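Slide 4 - the card table

Right, so this is the bit I was most looking forward to telling you about. When we started the making mornings at Onamby I had 21 people signed up and 2 tables, and I'd planned something far too clever with stencils. (Never again!) What people wanted was a pen, some coloured paper and a bit of company.

So now we start with ovals. Just ovals, drawn slowly, round and round until your hand loosens up. Red on pink is my favourite - it's the same colour twice, really, only louder.

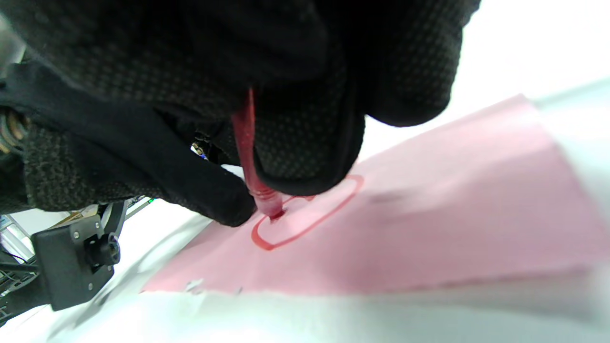 And if the line overshoots where it meets itself, leave it alone. I say this every single session. An overlap gives you somewhere to start a stalk, or a tail, or the string on a balloon.

Torn edges are welcome too. We tear against a ruler at Zusgate and it gives you a lovely soft fluffy edge that scissors never will.

[Pause - pass the sample cards round, then on to Jaltard and the paper budget]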